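Verpackungsaufgabe mit dem Handgreifer vormachen: Anleitung für zu Hause

Zuletzt überarbeitet im April, Parvaneh Abbasi

Die Anleitung richtet sich an alle, die für das Projekt Butetano Demonstrationen in der eigenen Wohnung aufnehmen. Die Aufgabe lautet: Snackpackungen einzeln vom Tisch nehmen und in eine offene Schachtel legen. Wer bisher nur mit der Fernsteuerung am Arm gearbeitet hat, sollte vor allem den Abschnitt über das Tempo lesen. Mit dem Handgreifer bewegt man sich leicht zu schnell.

Tisch vorbereiten

Jeder normale Wohnzimmertisch ist geeignet, rund oder eckig. Die Tischdecke darf liegen bleiben, auch eine gemusterte. Sie sollte aber glatt gezogen sein und nicht verrutschen, wenn man mit den Fingerpolstern darüberfährt. Bei sehr dünnen Decken hilft eine Unterlage aus Gummi.

Die Schachtel steht auf der vom Körper abgewandten Seite, offen und ohne Deckel. Der Abstand zur Tischkante muss so groß sein, dass der Greifer beim Ablegen nicht über den Rand hinausragt. Die Packungen kommen auf die nähere Hälfte und zur Seite hin. Sie dürfen übereinanderliegen. Andere Dinge, die sonst auf dem Tisch stehen, können dort bleiben, solange sie den Weg zur Schachtel nicht versperren. Offene Getränke bitte wegstellen.
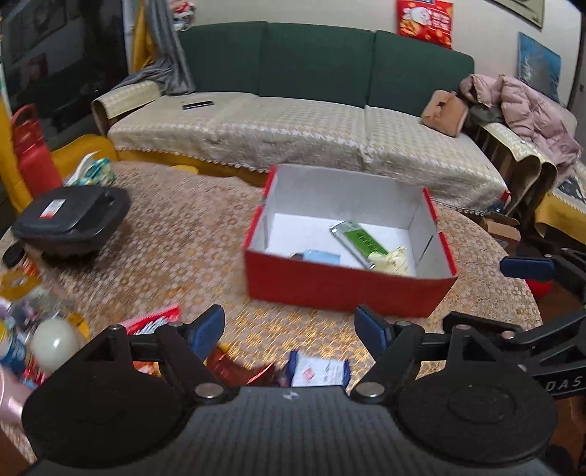

Beim Licht gilt: Deckenlampe an, Vorhänge so lassen, wie sie sind, und während einer Serie nichts mehr daran ändern. Glänzende Folien spiegeln stark. Das ist in Ordnung und gehört zur Aufgabe, nur direkt in die Kamera blenden sollte keine Lampe.

Eine Demonstration aufnehmen

1. Greifer einschalten und in der Software Asness eine neue Serie anlegen. Als Aufgabe »Packung in Schachtel« auswählen.

2. Greifer mit ganz geöffneten Fingern über den Tisch halten. Die Schachtel muss in der Vorschau zu erkennen sein. Zwei Sekunden ruhig bleiben, dann die Aufnahme starten.

3. Eine Packung auswählen und gerade darauf zufahren. Nicht erst über mehreren Packungen kreisen. Wer sich noch nicht entschieden hat, wartet mit dem Start.

4. Die Polster links und rechts an die Packung führen und langsam schließen. Bei weichen Beuteln reicht wenig Druck. Flache Packungen, die direkt auf dem Tuch liegen, lassen sich besser an der schmalen Seite fassen oder vorher mit einem Finger etwas anschieben.

5. Anheben, bis die Unterkante der Packung sicher über dem Rand der Schachtel ist, und erst danach nach vorn fahren.

6. Über der Schachtel absenken und die Finger öffnen. Nicht werfen und nicht aus großer Höhe fallen lassen.

7. Zur Ausgangshaltung zurückkehren und die Aufnahme beenden.

Eine Packung ergibt eine Demonstration. Danach geht es mit der nächsten weiter, bis die Schachtel voll ist. Dann alles ausräumen und die Packungen in anderer Anordnung auf den Tisch legen.

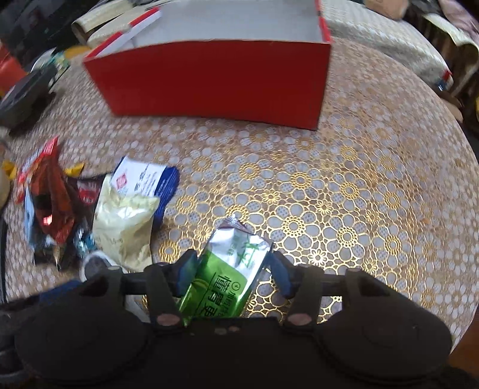
Grün-silberne Packung im Greifer, dahinter die rote Schachtel.

Tempo und Haltung

Der Arm, der die Bewegung später ausführen soll, ist langsamer als eine Hand. Ruckartige Drehungen aus dem Handgelenk kann er nicht nachfahren, und solche Aufnahmen werden bei der Prüfung aussortiert. Beim letzten Durchgang hatten wir 290 Demonstrationen, davon waren 232 brauchbar. Die meisten übrigen waren schlicht zu schnell.

Aleksi Pelkonen hat dazu einen Vorschlag gemacht, der sich bewährt hat: den Ellbogen leicht am Körper anlegen und die Bewegung aus Schulter und Oberkörper führen. Nach einer halben Stunde Pause machen, sonst werden die Wege unsauber.

Die freie Hand bleibt vom Tisch weg. Wenn eine Packung herunterfällt, die Aufnahme abbrechen, die Packung aufheben und neu anfangen.

Fehlgriffe

Rutscht die Packung beim Schließen weg, darf man einmal nachgreifen, ohne abzubrechen. Solche Korrekturen sind erwünscht, der Roboter soll ja auch lernen, was nach einem verpassten Griff zu tun ist. Beim zweiten Fehlversuch bitte abbrechen und die Aufnahme in Asness als »ungültig« markieren. Nicht löschen, die Nummerierung kommt sonst durcheinander.

Hochladen

Die Serien werden abends über WLAN hochgeladen. Den Greifer dabei am Netzteil lassen. Eine Serie mit vielen Aufnahmen kann mehrere Stunden brauchen. Insgesamt sind für diese Aufgabe fast 3000 Demonstrationen aus verschiedenen Wohnungen vorgesehen. Wer Ersatzpolster braucht, trägt das in das Formular unter »Material« ein.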